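Two hundred tries at putting blocks in a box

The training lead at Vandstead does not promise much. "We have 200 recordings of one arm and a few cubes," she says. "Ask me in June if that was enough."

I had come expecting the usual pitch. Gronetti, which sells the learning software, talks as though a robot picks up a chore after watching it done twice. Her log says otherwise. Of those 200 recordings, 99 were thrown out. Some had a dropped cube, some a pause that the model would have copied faithfully.

Does it work on a different table? "Sometimes. Move the box a hand's width and it gets worse." She has not tried a different room.

The operators work in shifts of 2 hours, and she thinks that is too long. "By the end they get sloppy, and sloppy is what it learns." I asked what a customer would be paying for, then. She took a while to answer. "Right now? Our patience."

Vandstead plans 6 more tasks this year. I would like to see the first one finished.

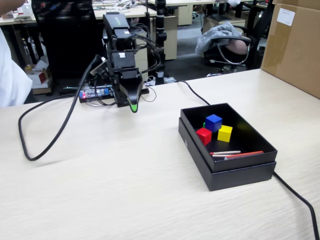
The arm at its table, with colored cubes in the open black box.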